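Winik House — Shared Rooms Inspection, Ground Floor
Checklist with comments
Walked round and written up by Omolara Ezeani, March 17, 2021
Copy to Suleiman Ogbonna, and one for the folder in the hall

Items are marked OK, Do soon, or Do now. I have put my comments underneath each one, and I know they run on a bit, but I would sooner you had too much from me than had to come and find me.

HALL AND FRONT DOOR

1. Front door opens fully and closes by itself — OK
The closer is a little eager in the last few inches, so mind your fingers if you are following somebody in with shopping. Suleiman had a look at it in the winter and it is much gentler than it was.

2. Floor clear of shoes, bags and umbrellas — Do soon
Four pairs of boots and a pushchair wheel. The boots are easily dealt with, as there is plenty of space on the lower rack. If the wheel is yours, please do take it upstairs, and if you have been hunting for it, well, there it is.

3. Smoke alarm tested — OK
Pressed and held, good and loud. My apologies to whoever was on the telephone.

SHARED KITCHEN

4. Worktops clear around the hob — OK
Lovely to see. The tea towels have been moved to the hook by the window as we agreed, and I hope they will stay there — they were hanging far too near the back ring for my liking.

5. Kettle, toaster and leads — Do soon
Kettle fine, base dry, lead short and tidy. The toaster wants its crumb tray emptying. I did it myself while I was there, but it should be a weekly job and it has plainly been longer than that. Please unplug it first, every time.

6. Extension lead — Do now
The white one behind the bread bin has a crack in the casing near the first socket. I have taken it away and written on it so that it doesn't find its way back. There is a replacement on order from Nunance, and until it comes please use the wall sockets only and have one thing boiling at a time.

7. Fridge temperature and dates — OK
Nothing past its date apart from half a jar of pesto, which has gone. The top shelf is rather crowded and the door doesn't seal so well when the milk is pushed in sideways.

8. Cleaning things stored away from food — OK
All in the low cupboard with the child catch on. The catch is stiff, but that is rather what we want from it.

WASHROOM

9. Floor dry, mat flat — Do soon
The mat has begun to curl at one corner and I caught my toe on it. I have turned it round so the curl is against the wall, and I'll ask at Bridberg when I next go in whether they still sell the rubber-backed sort.

10. Hot tap — OK
Runs warm and then properly hot, so the notice above the basin stays up. Small visitors should be helped with it.

11. Personal things labelled and kept in their own pots — Do soon
We have shared this room for long enough that everybody has a favourite corner of the shelf, and I don't wish to be stern about it. But toothbrushes do need to be upright, in a named pot, with the heads not touching. Spare pots are in the basket under the basin, along with a marker pen that works.

DINING ROOM AND BIG TABLE

12. Table steady, no splinters or raised edges — OK
I went all the way along the underside with my hand and found nothing to catch a sleeve on. One leg has a felt pad missing and I have put a folded bit of card there for now.

13. Table clear of personal items — Do soon

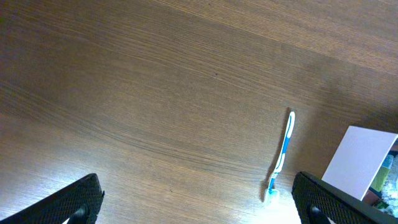

A toothbrush really shouldn't be on a table where people put their bread, and the bare wood isn't doing the bristles any favours either. Would its owner kindly find it a pot, or treat themselves to a new one? If it has not been claimed by the time Suleiman does his round, he will put it in the bin, and there will be no hard feelings on either side.

14. Table surface wiped and dry before meals — OK
A damp cloth with a drop of washing-up liquid is plenty, going with the grain, then a dry one after it. Please don't use the bathroom spray on it.

15. Chairs — Do soon
The one with the blue cushion has a loose back rail. It is turned to face the wall in the corner and should stay there until the glue has been done.

TO BE DONE BEFORE THE NEXT ROUND IN APRIL

Extension lead replaced — Omolara
Chair glued and clamped — Suleiman
Felt pad for the table leg — Suleiman
Washroom mat — Omolara
Toothbrush pots named — everyone, please
Pushchair wheel — its owner

Anything I have missed can be written on the back of this sheet, or put through my door at number 7.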